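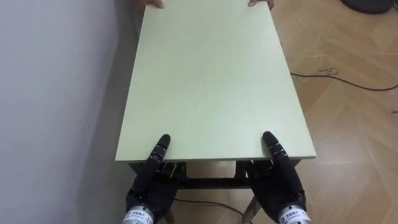 The bug only showed up when a person was on the other end. That's what made me nuts. I'd been hired at Semthorpe to write the force controller for two-handed carrying, and in simulation my controller carried tables, doors, mattresses, a canoe (I got bored one night in June). Put it against another simulated copy of itself and the two of them would waltz a couch around a corner like an old married couple. Then we'd give the far end of the pale green board to Alaric, his fingers curled over the edge, the robot's two black hands cupping the near end from below, and within a few seconds the whole thing would start to shiver.

It wasn't a big shiver. You could hear it before you could see it, a sort of hum, like a fridge in the next apartment. Then the hum would turn into a wobble and Alaric would say "nope" and I'd hit stop.

"It's arguing with me," he said the first time.

"It can't argue. It's a spring and a damper."

"Well, the spring's got opinions."

Alaric Nguyen-Tran wrote our planner, which was called Rumen because it chewed everything twice. I wrote the part below it, which was called Deltari for reasons that left the company before I got there. Rumen decided where the board ought to go. Deltari decided how hard to push to get it there. Between them sat a little message queue that neither of us liked to admit was ours.

By the last week of the year we had a log folder with 213 runs in it, and I had read nearly every one. I read them on the bus. I read them at my sister's house with the laptop balanced on a bag of dinner rolls, while her kids watched a movie about a penguin. I'd lowered the stiffness, raised the damping, filtered the wrist forces until the robot felt like it was wading through pudding. The hum got lower. It never went away.

The date at the top of my notebook page is Sunday, December 29, 2024, and under it I wrote "LAST TRY THEN THAI FOOD," underlined. The heat in the building was on its weekend setting. Alaric kept his coat on.

"Do me a favor," I said. "Close your eyes this time."

"Why?"

"I want to know what you do when you can't see it."

He closed his eyes and took hold. I started the run. The board came up level and stayed there, and I waited for the hum with my hand over the stop button, and I kept waiting. I could hear the fans in the computer. I could hear a bus going by outside!

"Did you start it?" Alaric said.

"Yeah. Open your eyes."

He opened them, and there it was, the fridge next door.

We both stood there like idiots. Then I made him do it again, open and closed, until his arms got tired and he started swearing at me in a friendly way. Eyes closed, fine. Eyes open, hum. I pulled up the force plot and laid his side over the robot's, and there were the two wiggles, one a little behind the other, chasing each other across the screen. Every time the board dipped he saw it and fixed it, and the robot had felt the same dip and was fixing it too, only late. Its fix landed on top of his fix. So he'd fix that.

"How late?" he said, leaning in.

I measured it between the peaks. "149 milliseconds."

"That's not you. Deltari runs way faster than that."

"It's not you either."

We looked at the message queue. I opened the file (I don't think I'd opened it since my first month) and there, under a comment that said only "ask Cloutier," was a buffer that saved up seven messages before it passed any of them along. Simulation skipped the buffer completely. Of course it did. Somebody had been saving time.

"Who's Cloutier?" I said.

"Before me. Moved to a farm, I think."

I set it to one. My hands were cold and I typed it wrong and had to type it again. Alaric picked up his end and looked straight at it, eyes wide open, daring it, and the board rose and sat there between him and the robot. He pushed down a little and it gave. He let up and it followed him.

"Oh, that's weird," he said. "It feels polite."

"Walk it left."

He walked it left. I should've been watching the plot, but I was watching his face, which had gone kind of soft, the way people look when a strange cat decides to sit on them. He tipped the board an inch and the robot tipped with him. He tipped it back.

"You want to try?" he said.

I'd never held the other end. All those runs and I'd always been the one at the keyboard. I came around and got my fingers over the edge next to his, and he let go and went to stand by the stop button.

"Ready?" he said.

I said I was, and lifted.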